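# Open day at Rakgate: your questions, my answers

I'm Mekdes, I run the demo table, and after the June open day my inbox filled up with the same handful of questions (keep them coming, I love them!).
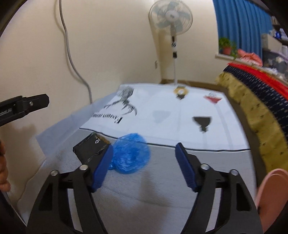
So I sat down with a coffee and wrote out what I'd tell you if you were standing next to me. Last updated Sep 10, 2022.

**Do I need to book?**
Yes please. We can take up to 506 people over the day, and last time we filled up fast. Ebbe Sjögren handles the list.

**Can I try the grippers myself?**
You sure can! You hold the thing, close the jaws on something and move it. Most people get the hang of it in a couple of tries, then they won't give it back.

**Why pick up plastic bags? Isn't that kind of boring?**
I thought so too, until I tried. A bag squashes and slides, and it never sits the same way twice. Boxes are easy. Bags will humble you.

**Is it OK for kids?**
Eight and up can use the grippers with a grown-up beside them. Little ones are welcome to watch, and Desta Chala usually has a drawing corner going.

**What happens to the recordings?**
They go into our Belay project. We have 3,496 so far, and 1,174 of those came from visitors. If you'd like yours left out, just say so at the table.

**Can I bring my own stuff to pick up?**
Go for it! Nothing sharp, nothing leaky, and no eggs.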